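Appel à participation - les bacs du quotidien

L'atelier Hamine cherche des personnes curieuses et patientes pour trier, ranger et préparer des assortiments d'objets ordinaires. Tout ce qui traîne dans une maison ou un bureau nous intéresse : dérouleurs de ruban adhésif, effaceurs pour tableau blanc, gobelets d'enfant, anneaux et couvercles en plastique. Nous en avons déjà 296 sur nos étagères et nous aimerions arriver à 665 avant l'été !

Chaque séance se déroule autour d'une table et d'un bac en métal. Vous choisissez quelques objets dans la réserve, vous les posez au fond, puis vous notez leur nom et leur couleur sur une fiche. Les mélanges inattendus sont les bienvenus - un jouet à côté d'une fourniture de bureau, c'est parfait.
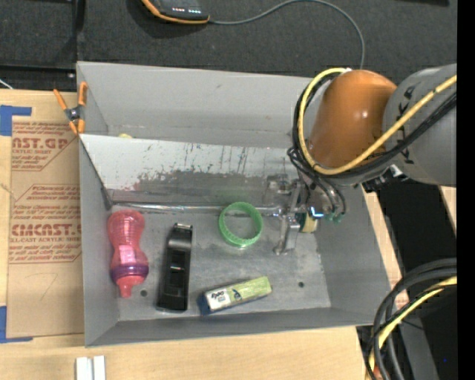

Aucune expérience n'est demandée. Il faut être à l'aise avec les petites manipulations, aimer le travail soigné et pouvoir venir à six séances en avril. Une indemnité de 50 euros est versée pour chaque séance, et le café est offert.

Vous avez chez vous des objets en plastique coloré qui ne servent plus ? Apportez-les, propres et sans pièces cassées, nous serons ravis de les ajouter à la réserve.

Pour vous inscrire, écrivez quelques lignes à Higinio Gallegos, atelier Hamine, en indiquant vos disponibilités. Réponses attendues jusqu'au 11/04/2023.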